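Desk Help Forum > Paper & Filing > Office folders

All the same green folders, how do I sort them so they stay sorted?
Posted by larside_temp
February 21, 2023

OK so I took over the front office at Silwood (small property management place) and the person before me bought folders in bulk. Almost all green. Same plastic, same gray spine. She put labels on the fronts, pale yellow, written in marker, and then apparently mixed everything together for years. HR, TASK LIST, ADMIN, over and over. More than one folder says HR and I can't tell which is the newest without opening every one.

Then there's a few red-orange ones mixed in and no clue what red means. Asked two people, got two diffrent answers.

Spread them on the desk to try and make piles and ran out of desk. This is what I'm dealing with. 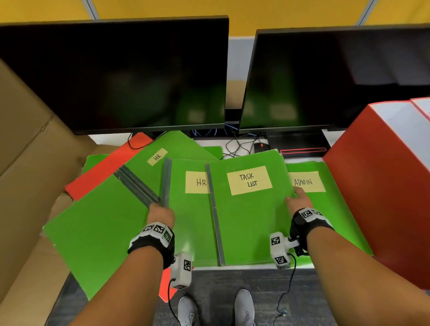

2 min read · 3 replies

Things I need to know:

Do I sort by the label or by date first? Boss says date. I think label.

Is it worth buying new folders in colors? Budget is basically zero but I could maybe get a pack.

Do the labels go on the front or the spine? Right now all on the front, so once they're standing up in the holder I have to pull each one out to see what it is. Makes me nuts.

Also the cables between and under the monitors, do I deal with those first or after? Folders keep sliding back into them.

Need this done before the auditors come so any help is good, thx

Aníbal Morais
Label first, then date. Always. If you go by date first you end up with HR and admin stuff shuffled together by year and you've got the same mess, only older.

How I'd do it, did this at Lonex when we moved floors:

Clear the desk first. Folders on a chair or the floor, doesn't matter. Push the cables back behind the monitors and put a velcro tie on them, two minutes, you'll be glad. Mouse out of the way too.

Then pick ONE label. HR since you have several. Go through the pile and pull only HR. Don't open anything yet. You will want to. Don't. Once you start reading you're sunk, I lost a whole morning to a parking dispute from before my time.

When you have all the HR ones, stand them up together and knock the bottoms on the desk so they line up. Labels all facing you. Should look something like this when you've got one batch together:

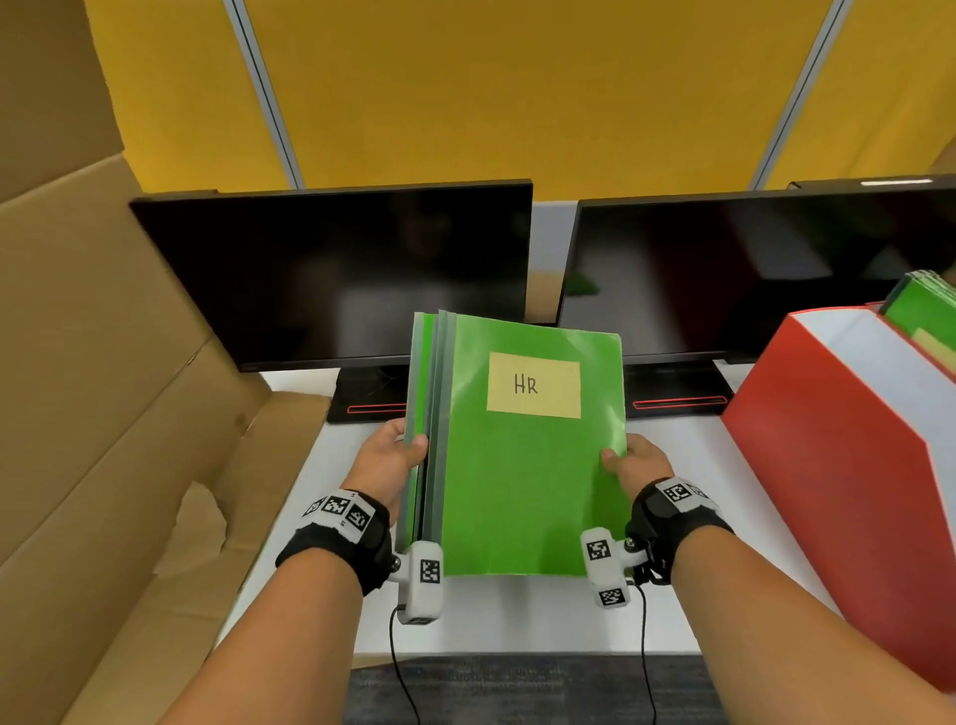 The HR stack, label to the front, ready to go in a file box.

Into the box they go, or a drawer, whatever you have. Then TASK LIST, then ADMIN. Dates come last, inside each group, newest at the front.

Labels: put a second one on the spine. Leave the front ones alone, no point peeling them. White sticker on the gray spine, black marker, label plus year. HR 22 or whatever it is. If the spine's too narrow write it going down. Slick plastic so wipe it first or the sticker falls off in a week.

Wouldn't buy colored folders yet. Get a sheet of colored dots, one color per group, stick at the bottom of the spine. We had 1,250 folders at Lonex and dots were plenty.

Red ones: open those, only those. Put them in their own pile till somebody with authority tells you what red means. At our place it was "waiting on signature" but yours could be anything.

abubakari_office
just get a scanner

tinafromaccounts
Scanner doesn't help if the auditors want paper, and ours did.

Mostly agree with Aníbal except for the HR ones. Please don't leave those in an open box on the desk while you do the rest. HR usually means personal info, pay, medical notes, who knows. Do them first, yes, but then straight into something that locks. Even a desk drawer with a key. I got in trouble over this in December and it wasn't even my pile.

Other thing, some of your HR folders might not be the same kind of HR. Could be one's hiring and one's leave requests and she wrote the same thing on all of them. So before you put years on the spines have a quick look inside, first page only, and make the label longer if you need to. HR HIRING, HR LEAVE. Saves redoing it.

And your boss isn't all wrong about dates. Anything past the keep date can come out of the folders and go in a storage carton, then you might have enough empties that you don't need to buy any. Check what your keep dates are before you shred anyting though!! Ask, get it in an email.

If plastic ones slide around standing up, pack the box a bit tighter or put a bookend in. They're slippery little things.

larside_temp
ok going label first, will tell boss it was the internet. Didn't think of the lock thing, there's a drawer with a key but the key is missing so that's tomorrow's job. Getting dots at lunch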